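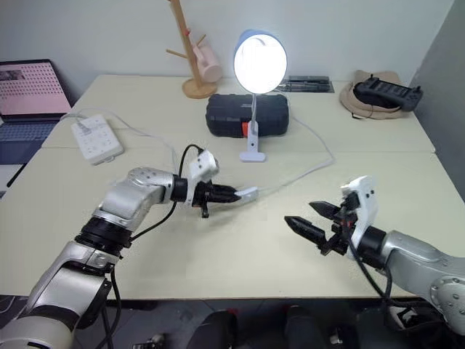

十月,工作间笔记:靛蓝缸第二轮

早上七点到的,屋里还凉,先把暖风打开,泡了壶茶,才去掀缸盖。好久没认真写本子了,上一篇还停在洗羊毛那会儿,中间几次试染都只在便签上记了几个字,现在翻出来自己都看不太懂。所以这回趁手上还蓝着,一口气写长一点,大家以后接着养缸也有个底。

先说缸的情况。Stoven那口大缸养到现在是第11天,还是老办法:靛泥、麦麸、石灰,加一点米酒。昨晚走之前搅过一次,今早液面上结了一层铜紫色的膜,用勺背轻轻拨开,底下是黄绿色,清亮,闻着有点像泡久了的干草,还带一丝甜味。我喜欢这个味道,虽然家里人说我回去以后整个楼道都是。泡沫聚在中间,颜色偏深蓝,捞出来放在小碗里了,等会儿染完再倒回去。

小缸就没这么争气。液体发灰,膜也薄,试纸测下来碱性偏弱,估计是前几天降温,麦麸发过了头,酸把石灰吃掉不少。补了5克石灰,化在温水里沿着缸边慢慢倒进去,搅的时候尽量不带进空气,然后裹上旧棉被,让它自己待着。今天不动它了,明早再看。要是还不行,就从大缸里舀几勺活液过去引一引。

今天主要试的是Trollora那批新到的亚麻布,想跟手边的旧棉布比一比吃色。布昨天已经精练过,纯碱加中性皂煮了两个钟头,水倒出来是茶色的,比我想的脏得多,后来又换水煮了一遍才算干净。写在这里提醒自己:新亚麻一定要煮两遍,别偷懒,上次那块出花斑的桌旗就是这么来的,到现在我看见还心疼。

试布裁成一样大小,一共4块,每块角上用白棉线缝了记号,一针就是染一遍,依次往上加。入缸之前都在清水里浸透,拧到不滴水。每遍在缸里泡5分钟,手在液面下慢慢把布展开,别让它叠着,也别碰到缸底的沉淀。提出来的时候贴着液面拧,免得水滴砸下去打出泡来。然后挂到窗边氧化,从黄绿翻到青,再翻到蓝,看多少次都看不厌,茶都放凉了。

几点观察,想到哪儿写到哪儿:

亚麻第一遍上色很浅,像洗旧了的工装衬衫,我差点以为缸不行。第二遍开始才见着力气,到第三遍,颜色已经和旧棉布的第三遍差不多深,只是更冷一些,带点灰。第四遍最好看,沉沉的,布面上那种粗细不匀的纱节也显出来了,亮一道暗一道。

棉布还是老样子,听话,一遍是一遍。不过边上有一处指印,是我提布时捏得太紧,染液没进去。下回换木夹子,或者干脆把边多留两指宽,染完裁掉。

氧化时间不要省。第二块我急着下缸,背面还泛绿就又浸了,结果干了以后有一小片发暗,对着光看得出来。每遍之间至少让它在风里挂够时间,两面都翻过来看过再说。

中午出了会儿太阳,把挂绳挪到院子里,顺便把水槽刷了。下午做后处理:先清水过两道,再用加了一点白醋的水泡一泡,把碱中和掉,最后再漂到水清。亚麻漂了五道才清,棉布三道。漂下来的浮色不少,说明还是有颜色只挂在表面,往后也许该试试浅缸多染,少用浓缸。听老师傅们讲过许多回的道理,非得自己费几块布才肯信。

Kanaan那边来信问窗帘能不能赶在月底前染出来,说要三遍的那个深浅。我回信说先寄小样过去,让他们挂在自己窗户上看一整天再定,早晚的光差得太多了,在我们这间朝北的屋子里看着刚好的蓝,到了他们那边大概要亮不少。整幅布染起来也是另一回事,光是在缸里展平就得两个人四只手。我心里没底,想先拿一幅旧床单练一遍,床单从柜子顶上翻出来了,已经泡在桶里。

顺手把账也记一下:今天这几块布加上记录用的小样,干布总重93克,对这口大缸来说不算什么负担,傍晚看液色仍是黄绿的,膜也重新结上了。喂了一小勺米酒,搅匀,盖好。缸其实和面肥差不多,不能饿着,也不能撑着,隔天喂一点,说两句好话。

Stustine寄来的色卡还没拆,本来想今天拿来对照,结果忙到天都暗了,灯底下看蓝色没有意义,留到明天上午再说。对色的时候记得把布熨平、叠四层,放在白纸上看,不要拿在手里,手现在比布还蓝。

待办:
小缸早上测一次碱性,看膜。
亚麻小样晾透以后再称一次。
木夹子买一包,要没有漆的。
石灰罐快见底了,盖子也裂了,换个罐子。
床单明早再煮一遍,纯碱减半。
给Kanaan的小样剪好,背面写上遍数,用铅笔写。

补一句:晚上收东西时发现第四块的记号线也染成了蓝的,几乎认不出针数。白棉线当然会吃色,我怎么就没想到。以后改用涤纶线,或者打孔。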